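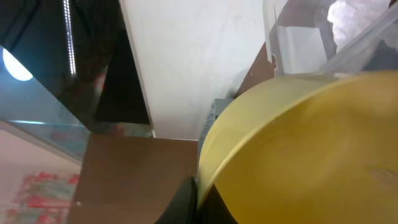
Hallensaison in Tisamora: Neuer Spielplan, kleineres Hauptfeld

Start » Turniere » Newsletter » Hallensaison

Aktuelles | Turniere | Ranglisten | Tickets | Verein | Kontakt

Das Hallenturnier in Tisamora findet auch in diesem Oktober statt, allerdings mit einigen Änderungen. Der Veranstalter Courtois Sport hat den Spielplan am Freitag an die gemeldeten Spielerinnen und ihre Betreuer verschickt. Gespielt wird auf drei Plätzen statt wie bisher auf vier, weil der Boden auf Platz 4 erneuert wird und die Arbeiten bis zum Turnierbeginn nicht abgeschlossen sind.

Das Hauptfeld im Einzel umfasst deshalb nur noch 20 Spielerinnen. 12 von ihnen haben ein Freilos und steigen erst in der zweiten Runde ein. Die Doppelkonkurrenz bleibt unverändert bei acht Paaren. Die Qualifikation wird an zwei Tagen ausgetragen, der dritte Satz in der Qualifikation als Match-Tiebreak bis zehn Punkte. Im Hauptfeld gilt diese Regel nur für das Doppel.

Titelverteidigerin Lihua Song hat gemeldet. Sie war nach einer Reizung im linken Handgelenk den Sommer über kaum im Einsatz und wird in der Rangliste derzeit auf Platz 218 geführt. Damit hätte sie in die Qualifikation gehen müssen, erhält aber eine Wildcard für das Hauptfeld. »Ich habe seit vier Wochen wieder mit voller Belastung trainiert und möchte ein paar Matches hintereinander spielen«, teilte sie mit. Im Doppel tritt sie nicht an.

Zwei weitere Wildcards gehen an Nachwuchsspielerinnen aus der Region. Die Namen gibt der Veranstalter nach dem Sichtungsturnier bekannt. Wer dort das Finale erreicht, ist dabei. Die Auslosung ist öffentlich und beginnt am Vorabend des ersten Hauptfeldtages um 18 Uhr im Foyer der Brovetti-Halle.

Preisgeld und Plätze

Das Preisgeld wird anders verteilt als im Vorjahr. Die Siegerin erhält weniger, dafür steigen die Beträge für die ersten beiden Runden und für die letzte Runde der Qualifikation. Die Gesamtsumme bleibt gleich. Courtois Sport begründet den Schritt mit den gestiegenen Reisekosten, die vor allem Spielerinnen ohne Verbandsförderung treffen. Fahrtkosten werden weiterhin nicht erstattet, die Unterkunft im Turnierhotel ist ab der ersten Hauptrunde frei.

Auf der Tribüne am Hauptplatz stehen pro Tag 323 Sitzplätze zur Verfügung. Die Karten gelten jeweils für einen ganzen Spieltag und werden ohne Platznummer verkauft. An den Nebenplätzen gibt es nur Stehplätze, der Zutritt ist mit jeder Tageskarte möglich. Während der Qualifikation ist der Eintritt frei. Einlass ist täglich ab 9.30 Uhr, das erste Match beginnt um 10 Uhr, die Abendpartie nicht vor 19 Uhr.

Der Vorverkauf läuft über Uvlow. Mitglieder des Vereins können ihre Karten wie bisher auch in der Geschäftsstelle abholen und müssen dazu den Mitgliedsausweis vorlegen. Bereits gekaufte Karten für Platz 4 behalten ihre Gültigkeit und berechtigen zum Eintritt auf den übrigen Plätzen. Eine Rückgabe ist bis zum Tag der Auslosung möglich.

Die Parkplätze direkt an der Halle sind an den beiden Finaltagen für Spielerinnen und Turnierleitung reserviert. Besucher parken am Freibad, der Fußweg ist ausgeschildert.

Sie möchten diesen Newsletter nicht mehr erhalten? Eine Abmeldung ist jederzeit über Ihr Benutzerkonto möglich.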